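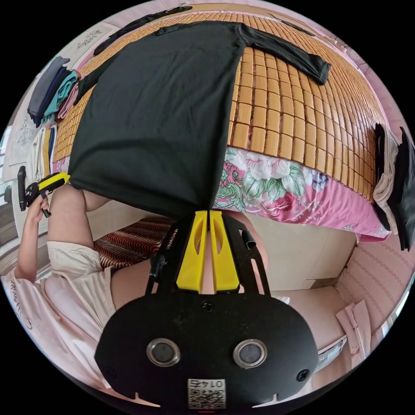 **Ginette Morin**

**Govden opens orders for the Presard hand-held gripper set**

Govden announces that its Presard set is now open for orders from research labs and small robotics companies. The set lets a person record household tasks by hand, with two grippers, in an ordinary home. The recordings can then be used to train two-armed robots.

Each set contains two grippers, a charging base and a license for Lemieux, our software for sorting and checking recordings. Before this release, 3 partner teams used the set during one season and recorded 643 sessions of clothes handling. Soft things such as shirts were our first goal, and we asked the teams to work on beds and not only on clean laboratory tables. 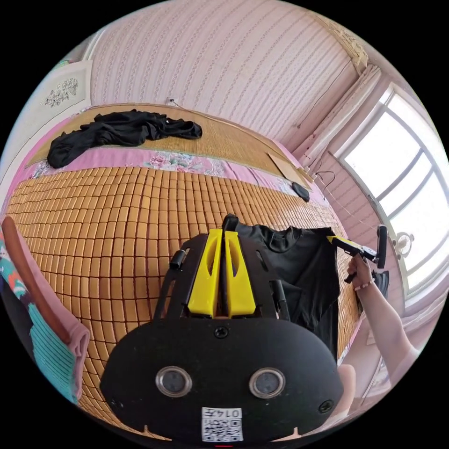 **Can one person use the set without help?**

A single operator can do the complete work, from charging the grippers to sending the files. We recommend one hour of practice before the first real session.

"We changed the handle two times after the comments of the teams," says Normand Chisholm, product manager at Govden. "The trigger was too hard for small hands. Now it is softer, and people can work a full morning with it."

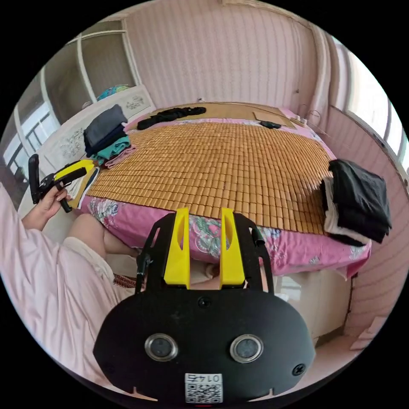

The finger parts were also changed. They can be replaced with one screwdriver, and spare pairs are sold separately.

The first series is limited to 300 sets, and 100 of them are kept for universities. Delivery starts in September from our warehouse in Brerska. Price lists and loan conditions can be requested from the Govden sales office.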